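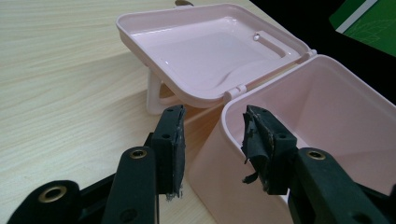

나무 탁자 위, 뚜껑을 연 분홍색 플라스틱 상자

# 옴마리츠(Omaritz) 음반 제작 지원 사업 중간 보고

2024년 8월 28일
받는 곳: 울스테드(Ullstead) 음악기금 담당자님께

안녕하세요. 무더위가 좀처럼 물러가지 않는데 모두 건강히 지내시는지요. 지난번 보고를 드릴 때만 해도 드럼 녹음 날짜조차 못 잡고 있어서 마음이 무거웠는데, 이번에는 들려드릴 소식이 제법 많아 저희도 한결 가벼운 마음으로 글을 씁니다(이번에도 조금 길어질 것 같아 미리 양해를 구합니다).

## 녹음

수록 예정인 8곡 가운데 여섯 곡은 기본 녹음을 마쳤습니다. 드럼과 베이스는 진델(Zindell) 스튜디오에서 한 방에 모여 함께 연주했고, 기타는 그 위에 따로 쌓았습니다. 처음 계획서에는 전부 따로 녹음하겠다고 적었지만, 연습 때의 그 우당탕하는 힘이 자꾸 사라져서 방법을 바꾸었습니다. 템포가 살짝 흔들리는 대목이 있어도 그대로 두기로 했고요. 특히 둘째 곡 「Ateş」는 후렴에서 속도가 조금 붙는데, 멤버들은 그 부분을 제일 좋아합니다!

남은 두 곡은 보컬 멜로디가 아직 덜 여물었습니다. 마지막 곡은 가사를 통째로 다시 쓰는 중이고, 중간의 느린 연주곡은 키를 반음 낮출지 아직 의논하고 있습니다. 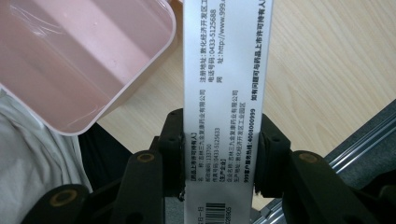 믹스를 맡은 레안드로 만사노(Leandro Manzano)는 초벌본을 듣고, 기타가 너무 두꺼워서 베이스가 숨을 못 쉰다며 리듬 기타 한 겹을 과감히 빼 보자고 전해 왔습니다. 처음에는 다들 서운해했지만 빼고 들어 보니 킥 드럼까지 또렷해져서, 나머지 곡도 같은 방향으로 손보기로 했습니다. 다만 첫 곡의 도입부만은 저희 고집대로 두껍게 남겨 두었습니다.

## 공연과 예약 판매

8월에 연 미리 듣기 공연에는 101명이 와 주셨습니다. 작은 공연장이라 뒤쪽은 꽤 더웠을 텐데 끝까지 함께해 주셔서 얼마나 감사했는지 모릅니다. 음반 예약은 현재 497장이며, 그중 23장은 해외 주문입니다. 해외 배송비는 예산에 넣지 않았던 항목이라, 홍보비에서 일부를 옮겨 쓸 수 있을지 여쭙고 싶습니다.

## 앞으로 할 일

- 남은 두 곡의 보컬과 코러스 녹음
- 전곡 믹스 수정, 이후 마스터링
- 속지 가사 교정과 영어 번역
- LP 시험반 확인

LP는 공장 일정이 밀려 있어 CD보다 늦게 나올 수 있습니다. 날짜가 정해지는 대로 다시 말씀드리겠습니다. 여섯 곡의 초벌 믹스는 따로 보내 드리니 편하실 때 들어 보시고, 예산 항목 변경에 필요한 서식이 있으면 알려 주시기 바랍니다.

옴마리츠 드림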